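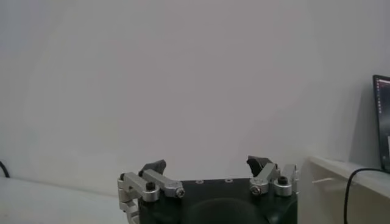 # Shared Kitchen Hours: Comments on the Proposed Semple House Schedule

**Posted by enisbet (Elspeth Nisbet, House Secretary)**
January 29, 2025

Residents are invited to comment on the revised kitchen schedule before it goes to the management office. The proposal has two parts. The evening period would be divided into bookable slots of 45 minutes, and appliances left on the tables overnight would be moved to the storage room on the Arnby side of the building. The current open-access arrangement has been in place since August and has produced 13 written complaints, most of them concerning the period before dinner.

Please keep comments to the schedule itself. Questions about the deposit should be sent to the office.

---

**rgourlay**

I support the booking system in principle. My concern is the length of the slot. Forty-five minutes is enough to reheat a meal. It is not enough to cook one and clean up afterward, particularly for those of us who share a meal with others on the floor. I would ask that the slot be extended by 15 minutes, with the additional time reserved for cleaning.

---

**Fiona Haldane**

I must disagree with the previous comment. Longer slots mean fewer of them, and residents who work late will find that nothing is left. The east wing tried hour-long bookings under the former rules and the sheet was full by noon.

I would also like the record to show that the complaints did not come from one floor only.

---

**rgourlay**

The east wing has one stove. We have two. I do not believe the comparison is a fair one.

---

**c_cowie**

My comment concerns the second part of the proposal. Moving appliances to storage each night will be a burden on residents who cook with them every day. A rice cooker is easily carried. A steamer with water in the base is another matter, and the storage room is down a flight of stairs. 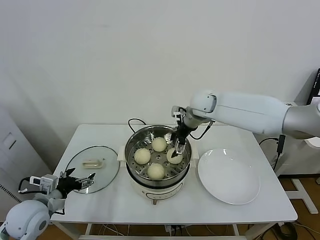
Steamed food also does not fit well into a fixed slot. Buns made from scratch need time to rise before they go into the basket, and the dough does not consult the booking sheet. I request that countertop appliances be permitted to remain in place if they are clean, unplugged, and labeled with the room number.

---

**Fiona Haldane**

Labels were required last year as well. Very few people used them.

---

**enisbet**

Thank you for the comments so far. For clarification, the office has quoted $114 for a locking cabinet from Nirno, which could be placed inside the kitchen. If residents prefer this to the storage room, please say so in your reply.

---

**Rory Baxter**

I prefer the cabinet. I would ask for its inside dimensions before any money is spent, as the one purchased for the laundry room was too shallow for its purpose and had to be returned.

On the matter of slots, could the first evening period remain unbooked? Residents with small children cannot always plan a day ahead.

---

**c_cowie**

I second both points. An unbooked first period would meet most of my objection.

---

**Fiona Haldane**

I remain opposed to any unbooked period in the evening. That is the arrangement we have now, and it is the reason for this thread. I have no objection to the cabinet.

---

**enisbet**

I will request the cabinet dimensions from the office and post them in this thread. The slot length and the unbooked period will be listed as separate questions on the ballot. Paper copies will be available at the front desk for residents who do not use the forum.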